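Feyisa front desk and sorting table: where we've gotten to 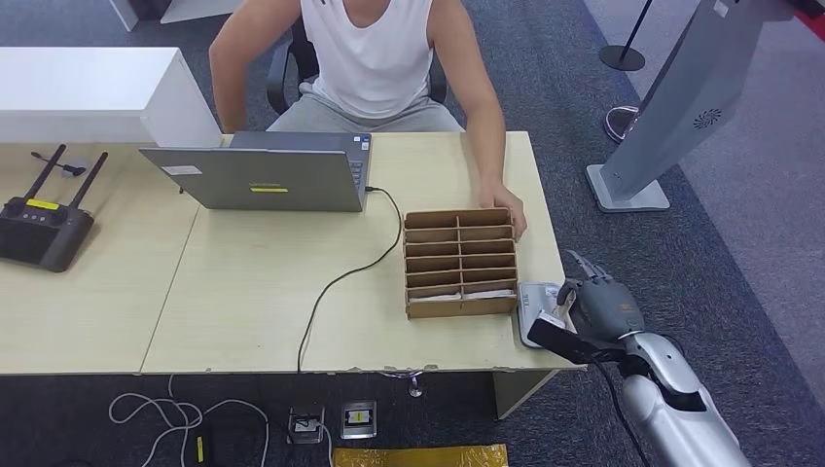 Stellside, 5/23/21

Hi Bezawit,

You asked for a catch-up on the desk before the next payment goes out, so I'm going to start with the tables, because I'm far too pleased with them! We never did buy the long counter we had in the budget. We pushed two of the pale ones from the old reading room end to end, and there's now space to sit and work with the mail right at your elbow. The front edges are a bit chipped and there's a seam where they meet (pens find it), but I'd much sooner put that money into the mailings.

The cardboard organizer is the star. It's plain brown corrugated stuff with two columns of six slots, and every slot is going to be one delivery route. Most of the slots are still waiting for their cards. Henok wants printed labels on all of them and I want to live with the order for a couple of weeks first, so we've agreed to pencil it in for now.

The laptop lives on the same table, and the router has the other one. I know you asked about moving the router up onto a wall. I'd like to, but I haven't found a bracket I trust, and the cable still runs off the front of the table, so please put both of those down as not done. A clip or two under the edge should sort out the cable.

On the actual work: 729 households are typed into the list so far, out of the 2,000 we promised you by December. That's slower than I wanted. The old paper forms were filled in every which way, and Henok Alemayehu has been calling people back to check apartment numbers (he's very patient, I am not). We can get through 30 forms in a good afternoon, and a second typist would help a lot.

Money is fine. We've spent less than planned on furniture, and I'd like your okay to move what's left over to postage. The Cimevex invoice for envelopes came in and I'll send it along with the other receipts.

Still to do: the route labels, the cable, a decent lamp, and 10 more boxes of forms to bring over from the Zestach office. Could you let me know about the postage before we order stamps?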